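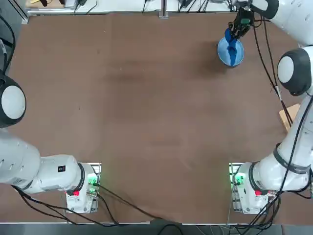
Category: Robot learning

Teaching by demonstration is a way of giving a robot a new skill by having a person perform it through the robot's own body. The person may hold the arm and guide it by hand, or steer it from a distance with a second set of controls. The robot records its joint positions and camera views throughout, and a learning program later looks for the pattern that links the two.

Guiding by hand, also called kinesthetic teaching, is the older and simpler of the two. The motors go slack enough to be pushed, and the teacher walks the arm through the job. It is wonderfully direct, and most newcomers get the feel of it within minutes. Its weak point is that the teacher's own hands and sleeves keep turning up in the camera views.

Remote control, or teleoperation, keeps the person out of the way. In a leader and follower setup, a light copy of the arm is moved by the operator and the working arm repeats each motion. Other systems use handheld controllers or gloves.

Cloth and bowl tasks are a favorite in this field, and it is easy to see why! A bowl keeps its shape, while a cloth folds, twists and sags differently every time it is picked up. A gripper pinching a cloth over a bowl has to deal with both kinds of object at once.

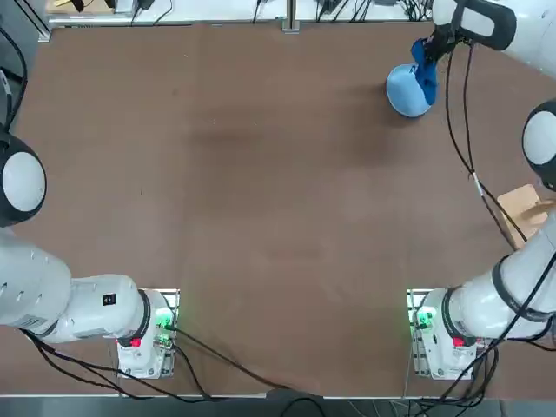

Variety matters as much as quantity. The Modis collection, recorded in Brendville under Slavica Popescu, holds 2,189 demonstrations, of which 1,127 involve cloth. Its 13 operators were asked to change the starting place of the objects between attempts, and 761 recordings include a fumble followed by a recovery. Popescu kept those in on purpose, and they are a delight to study: a program trained only on perfect runs has never been shown what to do after a slip.

Two-armed stations add the question of when to use each arm. Some tasks need both, as in folding a towel, and in others one arm simply waits. The Yan method labels these waiting periods by hand; the later Faturier method leaves the program to find them.

See also: Imitation learning, Leader arm, Grasping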